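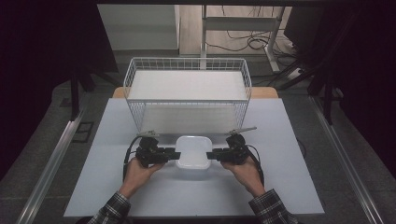

garnwood_kheri
I've been trying to quit buying sandwich stuff in throwaway bags, so my question is about leftovers. How do you all keep them from turning into a science project? I cook a big pot of beans on Sunday and by Thursday half of it is a mystery. I got a few small white plastic containers with rounded corners, like the one in the middle of the table there, and they're fine for one lunch, but then I end up with a whole shelf of little boxes and I can't tell what's in any of them. Do you label? Freeze? Just eat faster??

Wekesa L.
Masking tape and a marker. Put the day you cooked it, skip the name of the food, you'll figure that part out when you open it. My wife disagrees and writes full sentences on hers.

noiphan60
Tape leaves gunk after a few washes, I gave up on it. I switched to glass with clear lids and I waste way less now. If I can see the beans I eat the beans.

Wekesa L.
Glass is heavy though! I carry my lunch on the bus and walk 9 blocks after that. No thanks.

mutua_m
Freeze half the pot the same night. I'm serious, before you even sit down to eat. Beans freeze great, rice does okay, potatoes get weird and grainy (don't do potatoes).

noiphan60
Potatoes are fine if you mash them first with plenty of butter. Been doing it since August.

mutua_m
We'll have to disagree on that one lol. Mine came out like wet sand.

garnwood_kheri
Okay so I'm going to freeze half and try the tape on the rest. Wekesa, does the marker come off in the dishwasher or do you peel it first?

Wekesa L.
Peel it first, while the box is still cold from the fridge. Comes off in one piece most of the time. The blue painter's kind is even easier if you have a roll lying around.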